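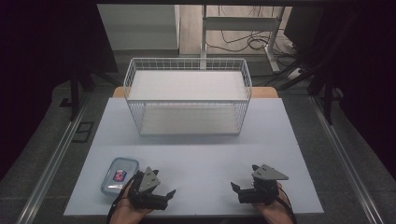

Left hand-held gripper reports wrong jaw width part way through a recording, robot then drops the tub

Posted in Robots and automation > Faults and repairs
Status: solved

coldsolder_ur

I look after a small recording bench in Urrutia. We use a pair of Sesard hand-held grippers to record two-handed jobs on a table, and the recordings are used to train a pair of Prasteck arms. The present job is packing and putting away: a packet goes in a plastic food tub, the tub gets passed or carried with both grippers, and it ends up in a wire rack. All the recording goes through Tireck.

The recording side looked fine until we tried the first trained version on the arms. The right arm behaves. The left arm reaches for the tub, closes, stops a little short and lifts anyway. Sometimes the tub comes up and then slides out, sometimes it just stays on the table. Twice it let go over the rack and the tub hit the top and went on the floor. No one was hurt and nothing was broken apart from a tub, but I have stopped running the arms until I understand it.

I went back to the recordings and plotted the jaw width for the left gripper. At the start of a session the closed jaws read as closed. Later on, closed jaws read as slightly open, and the error stays there until the gripper is switched off and on again. It doesn't creep up slowly. There is a step in the line, then it is flat, then sometimes another step. We have 900 recordings for this job and I have found the step or its after-effects in 285 of them. All of them are the left gripper.

Tireck did put up a warning on some of those, code 801, which its help page lists only as 'width value adjusted'. The people recording took that as information and carried on. I would have done the same.

What I have tried so far:

New cable on the left gripper. No change.
Swapped the two grippers over, so the left one was used in the right hand. The fault went with the gripper.
Reinstalled Tireck. No change.
Ran the zeroing routine before every recording. Fewer bad ones, but they still turn up.
Wiped the jaw fingers and the slide with a dry cloth.

On the bench with no load I can open and close it for as long as I like and it reads properly. It seems to need real work before it goes wrong.

Does anyone know what makes the reading jump like that, and is there a way to fix it short of sending the gripper back? I would also like to know what to do with the recordings.

2 answers

bracket_and_shim
Marked as the accepted answer

I have had the same fault on the same make. In my case the small magnet that the width sensor reads had come loose in its holder. It is held by a spot of glue on the end of the shaft. When the glue lets go the magnet stays put under light use, and then turns a bit when the jaws take a knock or a hard squeeze. The sensor still reads it perfectly well. It is just reading a magnet that is no longer at the angle it was at when you zeroed. That gives you a step and then a flat line, and it explains why you can't make it happen on the bench with nothing between the fingers.

Things that look similar but give a different trace:

A bad cable gives gaps or spikes, and the value comes back to where it was.
A slipping drive between the two fingers lets one finger sit further in than the other when closed. You can see that by eye.
A bent finger gives a constant error from the moment it was bent, and switching off and on makes no difference.

Yours clears on a restart. On my units the gripper takes wherever the jaws are resting at power-up as its starting point, so a restart hides a magnet that has moved. Check that yours does the same before relying on it.

To test for it, zero the gripper, write down the closed reading, then close it firmly on something solid that fills the whole finger, such as a block of wood. Do it with a bit of a snatch, the way a person in a hurry would. Let go, close it empty and read the value again. Repeat. Mine moved on the fourth go. If it hasn't moved after twenty or so, look for something else.

The repair is not difficult:

1. Switch off and unplug. Take the strap off so it doesn't pull on anything while you work.
2. Remove the cover on the sensor side. Keep the screws in order, as they are not all the same length on mine.
3. Push the magnet sideways with a wooden stick. It should not turn or lift. Don't use a steel screwdriver, it will grab the magnet and you will lose track of where it sat.
4. If it moves, take it out, clean off the old glue with alcohol, and let it dry.
5. Refit with a thin smear of slow epoxy, flat and central. Keep glue off the face of the magnet.
6. Leave it overnight. I know the packet says less.
7. Put the cover back on and run the full calibration in Tireck. The quick zero is not enough after this, the scale can be off as well as the starting point.
8. Do the block test again before you record anything.

Do the right gripper too while you have the tools out. If they came from the same batch the glue in the other one is the same age.

On the arms, you were correct to stop. What you have there is a left arm that has learned that slightly open means closed, in a good share of what it was shown. Turning up the grip force won't cure it and could make a mess of the tubs. Before you run it again, put a check on the arm side which stops the lift if the jaws have closed further than the tub is wide, or not as far as they should. Run it at low speed with everyone outside the guarded area and someone at the stop button – not the same person who is watching the screen.

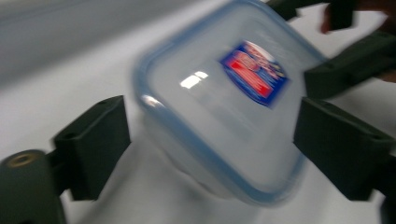

Do the recordings made with the faulty gripper have to be thrown away?

Most of them can be kept if the step is clean. Find a moment before the step where the jaws are fully closed with nothing in them, find another after it, and take the difference off everything that follows. Where there are two or more steps in one recording, or where the jaws never close empty after the step, I would leave that recording out. You can't tell what the true width was, and a guess puts you back where you started.

Keep the originals untouched and write the corrected ones to a new folder. Put the correction used in the notes for each file. I didn't, and had to do the whole lot again a month later when someone asked which ones had been altered.

One more point about the 801 warning. In Tireck that code can be set to stop the recording. It is under device limits, and the default is to log only. Set it to stop. You will lose a few good recordings to false alarms, and that is cheap compared with going through hundreds of plots.

greasegun44

Sounds like a cheap sensor to me. We gave up on the hand-held ones and went over to moving the arms by hand for recording. Slower but no problems with width as it is the same gripper doing both.

If you want to keep yours, try a spot of light oil on the slide. Ours got sticky and the fingers didn't close all the way. Also check the battery if it has one.

Comments on this answer

bracket_and_shim
I would leave the oil off. It gets on the fingers and then on the tubs, and a sticky slide wouldn't clear itself on a restart. The part about using the same gripper for both is fair.

greasegun44
Dry lube then. It did fix ours.

coldsolder_ur
The slide on this one moves freely, I checked it again with the cover off. Ours run off the cable so no battery.

Update from coldsolder_ur

Posting back with what we found, in case it helps the next person.

It was the magnet. The block test moved the reading on the second try, and with the cover off I could turn the magnet with a matchstick. There was a ring of old glue on the shaft and hardly any on the magnet. The right one was still solid but I re-did it anyway.

Refitted with slow epoxy and left it until the next morning. Full calibration went through first time. I then did the block test until my hand ached and the closed reading stayed where it was. Since then we have recorded on it every working day and had one 801, which was a person switching on with the jaws held open. That matches what you said about the starting point. We now have a line on the start-up sheet: jaws closed and empty before power.

For the old recordings I did the correction as described. It took longer than the repair did. A fair number had a clean single step and are back in use. The rest have gone in a separate folder and I am having the job re-recorded to make up the difference. I looked for a quicker way to sort them and there wasn't one, as the warning had only been raised for the larger steps. Small ones went through without any code at all, so don't go by the log alone.

The arms are running again at reduced speed with the check in place. It has tripped a few times and each time the tub was still on the table, so it is doing what it was put there for. The left arm's grip looks the same as the right's now. I'm keeping the speed down until the newly recorded material has been trained in.

I did write to Sesard about the glue. They asked for the serial numbers of both grippers and a copy of a plot, and I have sent those. I will add their reply here if it says anything useful.

Comments on this update

bracket_and_shim
Good. Put a paint mark across the magnet and the shaft next time you have the cover off, then you can see at a glance whether it has turned.

coldsolder_ur
Done on both.

Last edited 26/06/2024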